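Week three of collecting demonstrations for the two-arm tabletop set, so here's a thread on how it is going. The project is called Skasotik. The job is plain: get two arms to sort out a table of mugs, jars and bottles, with a person driving them, and record everything.

We're working out of a rented unit in Hastis. One bench, two arms, two people on shift. One of us drives, the other resets the table, starts and stops the recording and writes the notes. We swap every hour. Your hands get worse before you notice they're getting worse.

The target for this task is 500 good episodes. As of Sunday evening we had 236. Good means the whole thing went from start to finish, all the cameras recorded, and the note matches what the arms did.

An episode has a limit of 60 seconds. We tried it with no limit in the first week and people got very careful, inching up to a handle and stopping to think. A policy trained on that learns to stop and think too, except it has nothing to think about.

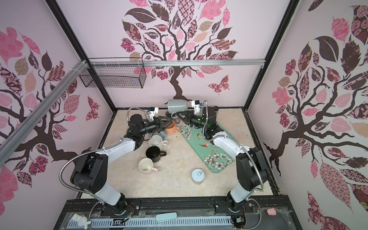
Grey mug upside down in the right gripper, left one over by the others.

Mugs are harder than they look. You can take one by the rim, by the handle or round the body, and each of those leads to a different movement afterwards. If the rim grip is all you ever show it, you've got a robot that is stuck when the rim faces the wall.

So the reset sheet has a start pose for each item: upright, on its side, upside down. The person resetting picks from the sheet. We tried "just put them anywhere" and found that a person's idea of anywhere is the same four places, usually standing up, handle to the right.

Handles get their own column. Handle towards you, handle away, handle underneath. Underneath is the one everybody hates driving. I've asked for more of those.

Two arms means deciding which arm does what, and this caused our only real argument so far. I wanted a rule: left side of the table, left arm. My colleague wanted the driver to choose. We went with driver's choice and a note of which arm went first.

Looking back through the first batch, drivers' choice has a strong taste for the right arm. Most of us are right-handed. The next batch will have a left-first tag on half of the resets.

The software is Clultutness, which lines up the camera streams with the joint positions and lets you throw an episode away with one key. I was slow to trust the one key. I now use it a lot.

Things we throw away: a camera dropping out, arms touching each other hard enough to move the base, the driver's sleeve catching on something, the resetter's hand still in view at the start.

Things we keep: a missed grasp followed by a good one. A mug that slides and has to be chased. Something put down crooked and then straightened. These are worth having. If all the training examples are clean, the first slip at test time is something the model has never met.

There's a limit to that. Three misses in a row and I bin it. By then the driver is cross and it shows in the movement.

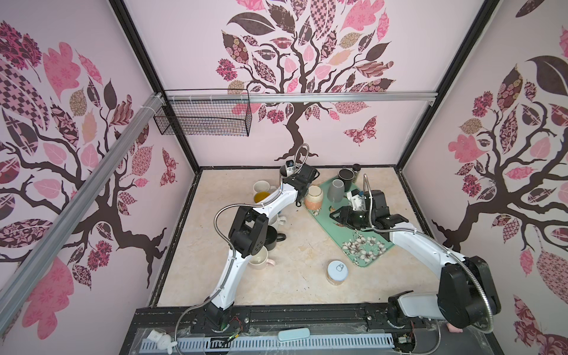
Right gripper with the green bottle held on its side.

Bottles came in last week, along with a few jars. Glass is a nuisance in two ways. The fingers don't hold it as well as they hold a glazed mug, and the depth estimate from the cameras goes odd wherever you can see through it.

Advice for driving with glass: close slowly, lift a little, wait, then lift properly. We put that on the wall. It makes the episodes longer and we still fit inside the limit, mostly.

Someone asked why we cover the walls in patterned paper instead of plain grey. We change the backgrounds between batches. A plain wall gives you a model that is good in front of a plain wall, and kitchens have pictures, tiles, calendars and the rest of it. Big leaves and butterflies are a fair test.

The covers come from a print shop called Ghaffari, two streets over. They do the panels to our measurements and have stopped asking what they're for. Turnaround is a few days, so we order the next set while the current one is still up.

A background change takes most of a morning. Cameras get bumped, so everything is checked again afterwards. I skipped that check once, in June, and lost an afternoon's work to a side camera that had tipped forward slightly. Not doing that again.

On cameras: the fixed ones give you the layout, the ones on the wrists give you the last few centimetres. If I had to give one up it would be a fixed one. Nearly all the useful information about whether a grasp is going to work is in the wrist view.

Drivers aren't allowed to look at the table directly, by the way. They drive from the same camera views the model will get. If you can lean over and peer behind a bowl, you'll make a move the model has no way of working out for itself.
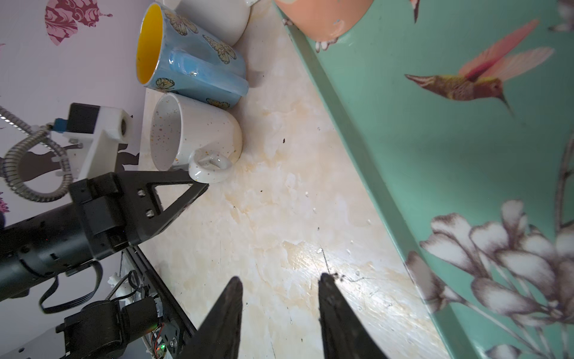
It's slower to learn that way. New drivers need a couple of days before their episodes are worth keeping. The usual fault is closing the fingers too early, when the object looks near enough but isn't yet between them.

The second usual fault is forgetting the other arm. You park it somewhere, concentrate on your grasp, then swing straight into it. We now ask people to finish each pick by moving the free arm back a bit. Small habit, far fewer knocks.

Notes are one line per episode, written straight after. Which item, which arm, where it went, anything odd. I've seen projects leave the labelling until the end and pay for it. A line written on the spot takes seconds. A line written a month on is a guess.

We trained a first model on what we had on Sunday, just to see. It goes for upright mugs with some confidence. Mugs on their sides it approaches, hovers over and then leaves. Bottles, no idea at all, and there are hardly any bottles in there yet, so fair enough.

That result has changed the reset sheet. More things lying down, more bottles, more starts with items close together so that one has to be moved to get at another. Upright mugs in open space are finished for now.

Next up is lids. Jar in one gripper, lid in the other, twist. We've tried it a few times off the record and it went badly, mostly because both drivers held the jar too low. I'll post again when there are some worth keeping.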